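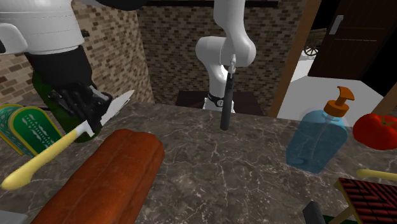 대리석 조리대를 배경으로 한 주방 환경 렌더링. 칼과 빵, 펌프식 세제통 주변으로 흰색 로봇 팔이 내려와 있다.

Gezer 주방 조작 키트 평가 과제 중간 보고
수신: Leltonix 지원사업 담당
작성: Triter 조작지능팀
대상 기간: 과제 착수부터 10월까지

진행 상황 요약

지난 보고 이후 일이 꽤 빠르게 움직였습니다. 착수 때는 Skondell이 공급하는 Gezer 키트를 저희 학습 환경에 붙이는 것만으로도 분기를 다 쓸 줄 알았는데, 연동은 예상보다 일찍 끝났고 지금은 본 평가를 한창 돌리고 있습니다. 이번 기간에 주방 환경에서 기록한 시도는 모두 1,507회입니다. 이 가운데 사람이 원격으로 조종한 시연이 534회이고, 나머지는 그 시연으로 학습한 정책이 스스로 움직인 기록입니다.

팀 분위기부터 말씀드리면 아주 좋습니다. 시뮬레이션 키트를 여러 해 써 왔지만, 물건이 흐트러져 있는 조리대를 이 정도로 손쉽게 만들어 볼 수 있는 도구는 드물었습니다. 물론 마음에 들지 않는 부분도 있고, 그중 몇 가지는 평가 결과의 해석에 직접 영향을 주기 때문에 뒤에 따로 적었습니다.

평가 대상과 범위

Gezer는 렌더링 엔진, 물리 설정, 주방 물체 모음, 원격조종 연결 모듈을 한 묶음으로 제공하는 제품입니다. 이번 과제에서 저희가 맡은 질문은 간단합니다. 실제 로봇을 주방에 들이기 전에, 이 키트만으로 조작 정책을 쓸 만한 수준까지 준비할 수 있는가. 따라서 제품 전체를 점검하지는 않았고 조리대 위에서 물건을 집고, 옮기고, 내려놓는 작업에 집중했습니다. 문을 여닫거나 이동하면서 하는 작업은 신청서에 적은 대로 범위 밖입니다.

기본 제공되는 물체는 23종을 골라 썼습니다. 처음에는 모음 전체를 쓰려고 했으나 비슷한 그릇이 여러 번 반복되어 학습에 별 도움이 되지 않았습니다. 대신 모양과 잡는 방법이 뚜렷하게 다른 것들을 추렸습니다. 빵처럼 길고 둥근 것, 병처럼 세워 두는 것, 칼처럼 손잡이와 날을 구분해야 하는 것, 파프리카처럼 굴곡이 있는 것이 들어 있습니다.

설치와 연동

설치 문서는 잘 쓰여 있습니다. 저희 쪽 제어 코드와 키트의 좌표계가 서로 달라서 첫 주에 손목 방향이 뒤집히는 일이 있었는데, 문서 부록에 변환 순서가 그대로 나와 있어 반나절 만에 고쳤습니다. Skondell 기술지원에 보낸 문의에도 대개 다음 날이면 답이 왔고, 답변에 재현용 설정 파일이 붙어 있는 경우가 많아서 정말 도움이 됐습니다.

시간이 걸린 쪽은 오히려 저희 장비였습니다. 원격조종용 컨트롤러의 입력 주기가 시뮬레이션의 갱신 주기와 맞지 않아 손가락 움직임이 계단처럼 끊겼습니다. 중간에 보간 단계를 하나 넣고 나서는 조종하는 사람도 편해졌고 기록 데이터도 눈에 띄게 매끈해졌습니다. 이 보간 코드는 키트와 무관하게 쓸 수 있도록 분리해 두었고, 최종 산출물에 포함하겠습니다.

조리대 환경 구성

환경은 주방 하나를 바탕으로 조명과 배치를 바꿔 가며 만들었습니다. 기본 조리대는 흰 줄무늬가 들어간 짙은 갈색 대리석이고, 뒤로는 벽돌 벽이 보입니다. 단색 상판을 썼던 작년 내부 실험과 비교하면 배경이 훨씬 복잡한데, 바로 이 점이 좋았습니다. 단색 배경에서 높은 점수를 내던 예전 인식 모듈이 대리석 무늬 앞에서는 물체 경계를 자주 놓쳤고, 덕분에 그 모듈의 약점을 일찍 알 수 있었습니다.

배치는 200가지를 만들어 고정했습니다. 매번 무작위로 생성하는 편이 다양성 면에서는 낫지만, 정책끼리 비교하려면 같은 문제를 풀게 해야 합니다. 키트에 배치를 저장하고 그대로 불러오는 기능이 있어 이 작업이 무척 수월했습니다. 저장된 배치를 다시 열었을 때 물체가 미세하게 미끄러지는 현상이 초반에 있었으나, 물리 안정화 시간을 조금 늘려 해결했습니다.

배치를 만들 때 일부러 지킨 원칙도 하나 적어 둡니다. 목표 물체가 항상 잘 보이는 곳에만 있으면 점수는 잘 나오지만 쓸모가 없습니다. 병 하나가 다른 물체에 반쯤 가려지거나 손잡이가 조리대 가장자리 쪽을 향하는 경우를 충분히 섞었습니다. 조종을 맡은 팀원들은 이 배치들을 싫어했지만, 정책이 가장 많이 배운 것도 이 배치들이었습니다.

원격조종 시연 수집

시연은 한 사람이 오래 하지 않고 짧게 교대하며 모았습니다. 집중이 떨어지면 접근 속도가 들쭉날쭉해지고, 그 습관을 정책이 그대로 따라 하기 때문입니다. 한 묶음이 끝날 때마다 조종한 사람이 직접 재생해 보고 쓸 것과 버릴 것을 골랐습니다. 버린 시연도 삭제하지 않고 별도로 보관했습니다. 나중에 실패 판별기를 학습시킬 때 귀한 자료가 될 것으로 기대하고 있습니다.

조종감에 대한 의견은 갈렸습니다. 실제 로봇을 다뤄 본 팀원은 접촉 순간에 손에 전해지는 것이 없어 답답하다고 했고, 게임 컨트롤러에 익숙한 팀원은 금방 적응했습니다. 키트는 접촉력을 화면 가장자리의 막대로 표시하는 선택 기능을 제공합니다. 켜 두면 세게 누르는 습관이 확실히 줄어들어서, 중반부터는 모두 켜고 진행했습니다. 처음부터 켜지 않은 것이 아쉽습니다.

손목 시점의 활용

이번 기간에 가장 반가웠던 발견은 손목 쪽 영상의 효과입니다. 전체 시점만으로 학습한 정책은 물체 근처까지는 잘 가다가 마지막 순간에 멈칫거리곤 했습니다. 손가락이 물체를 가려 버리면 남은 거리를 알 길이 없습니다. 그리퍼 가까이에서 본 영상을 입력에 추가하자 이 멈칫거림이 크게 줄었습니다.

가까운 시점에서는 손가락 두 개와 그 사이의 좁은 틈이 화면 아래쪽에 또렷하게 들어옵니다. 가느다란 흰 막대가 그 틈을 지나는 장면처럼, 몇 픽셀 차이로 정렬 여부가 갈리는 상황에서 특히 유용합니다. 옆에 큼직한 주황색 덩어리가 놓여 있거나 뒤로 대리석의 흰 줄무늬가 어지럽게 지나가도, 학습된 정책은 대체로 손가락 사이를 기준으로 움직임을 보정합니다. 밝은 줄무늬와 흰 막대의 색이 비슷해서 걱정했던 터라 이 결과를 보고 팀 전체가 꽤 들떴습니다.

주의할 점도 있습니다. 이 시점에서는 물체가 일부만 보이는 때가 많아, 그것만으로는 무엇을 보고 있는지 구분하기 어렵습니다. 전체 시점을 빼고 손목 쪽 영상만 남긴 비교 실험에서는 정책이 엉뚱한 물체로 다가가는 일이 잦았습니다. 두 시점을 함께 쓰되, 접근 단계에 따라 비중을 달리하는 방식을 다음 기간에 시험합니다.
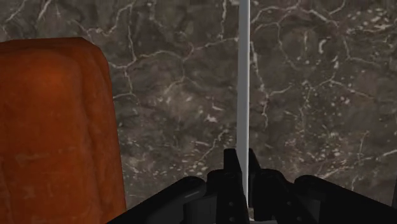 지금까지의 결과

부드러운 외곽의 물체를 집어 옮기는 작업은 기대를 넘었습니다. 빵과 파프리카는 배치가 바뀌어도 안정적으로 집어냈고, 위치를 잘못 잡은 뒤 스스로 한 번 물러났다가 다시 접근하는 동작도 여러 번 관찰했습니다. 이 재접근은 시연에 조금 섞여 있던 동작인데, 정책이 필요한 때에 꺼내 쓴 점이 인상적이었습니다.

세워 둔 병과 펌프식 용기는 중간 정도입니다. 몸통을 잡으면 문제가 없지만 위쪽부터 접근하면 넘어뜨리는 경우가 남아 있습니다. 펌프 머리가 튀어나온 방향에 따라 결과 차이가 커서, 해당 방향의 시연을 보강하기로 했습니다.

칼은 아직 어렵습니다. 손잡이를 찾아가는 것까지는 되지만 상판에 납작하게 놓인 손잡이를 들어 올리는 단계에서 손가락이 미끄러집니다. 안전 측면에서 날 쪽으로 접근한 시도는 중간에 멈추게 했고, 집었는지와 관계없이 모두 실패로 기록했습니다. 실제 장비로 넘어갈 때도 같은 기준을 유지하겠습니다.

세부 성공률은 이번 보고에 싣지 않았습니다. 물체별 시도 수가 아직 고르지 않아 지금 수치를 내면 쉬운 물체 쪽으로 기울어 보일 우려가 있습니다. 시도 수를 맞춘 뒤 최종 보고에 배치별 원자료와 함께 제출합니다.

키트의 장점과 아쉬운 점

장점 가운데 첫째로 꼽고 싶은 것은 재현성입니다. 같은 설정으로 돌리면 다음 날에도, 다른 컴퓨터에서도 같은 결과가 나옵니다. 당연하게 들리지만 이것이 안 되어서 고생한 적이 많습니다. 여러 시점의 영상이 시간에 맞춰 함께 저장되는 점도 훌륭합니다. 예전에는 시점별로 따로 저장한 뒤 맞추느라 후처리에 며칠씩 썼습니다.

로그 형식도 칭찬하고 싶습니다. 관절값과 접촉 정보가 사람이 읽을 수 있는 형태로 남아서, 이상한 동작이 나오면 바로 열어 원인을 찾을 수 있습니다.

아쉬운 점은 마찰 설정입니다. 물체마다 표면 마찰값이 지정되어 있으나 근거가 문서에 나와 있지 않습니다. 칼 손잡이가 미끄러지는 문제도 정책 탓인지 설정 탓인지 아직 가르지 못했습니다. Skondell에 측정 근거를 요청했고, 답을 기다리는 동안 저희가 직접 마찰값을 바꿔 가며 민감도를 확인하고 있습니다.

빵처럼 실제로는 눌리는 물체가 키트 안에서는 단단한 덩어리로 다뤄진다는 점도 짚어야 합니다. 빵에서 나온 좋은 결과를 실제 주방으로 그대로 옮겨 생각하면 곤란합니다. 변형 물체 지원이 다음 판에 들어간다는 안내를 받았지만 시기는 정해지지 않았습니다.

화면 출력이 많을 때 메모리 사용량이 서서히 늘어나는 문제도 있습니다. 긴 평가를 돌릴 때는 중간에 한 번씩 다시 시작하도록 스크립트를 짜서 피하고 있습니다. 불편하기는 해도 결과에는 영향이 없습니다.

예산과 일정

집행은 계획 범위 안에 있습니다. 연동이 일찍 끝나 남은 인건비 일부를 시연 보강에 쓰고자 하며, 변경 신청서는 별도로 제출하겠습니다. 계산 장비 사용료는 당초 예상보다 조금 더 나왔습니다. 시점을 하나 더 추가하면서 학습 시간이 길어진 결과이고, 초과분은 소모품비 잔액으로 충당할 수 있습니다.

일정에서 바뀐 것은 실제 장비 확인 실험의 순서입니다. 원래는 칼을 포함한 전체 물체로 한꺼번에 진행할 계획이었으나, 마찰 문제가 정리될 때까지 칼은 미루고 나머지 물체부터 시작합니다. 전체 종료 시점은 그대로입니다.

다음 기간 계획

먼저 펌프식 용기와 납작한 손잡이에 대한 시연을 추가로 수집합니다. 수집 방식은 지금과 같고, 접촉력 표시는 처음부터 켜 둡니다.

이어서 두 시점의 비중을 바꾸는 실험을 진행합니다. 멀리 있을 때는 전체 시점을, 손가락이 물체에 가까워지면 손목 쪽 영상을 더 믿게 하는 구조입니다. 작은 규모로 먼저 돌려 본 결과가 괜찮아서 기대가 큽니다.

실제 로봇에서의 확인 실험도 시작합니다. 키트 안의 주방과 비슷한 어두운 상판을 준비했고, 조명은 일부러 똑같이 맞추지 않을 생각입니다. 조명이 조금 달라졌을 때 정책이 얼마나 버티는지가 저희가 가장 궁금해하는 부분입니다.

협조 요청 사항

변형 물체 지원 시기와 마찰값 근거에 대해 Skondell과 협의하는 자리에 Leltonix 담당 부서도 함께해 주시면 좋겠습니다. 키트를 사용하는 다른 과제에서도 같은 질문이 나올 것으로 보입니다. 시연 보강을 위한 예산 변경 건은 다음 수집을 시작하기 전에 회신을 부탁드립니다.

평가에 쓴 배치 파일과 재생 영상은 과제 공유 폴더에 올려 두었습니다. 재생 영상은 재접근 동작이 나오는 묶음부터 보시기를 권합니다.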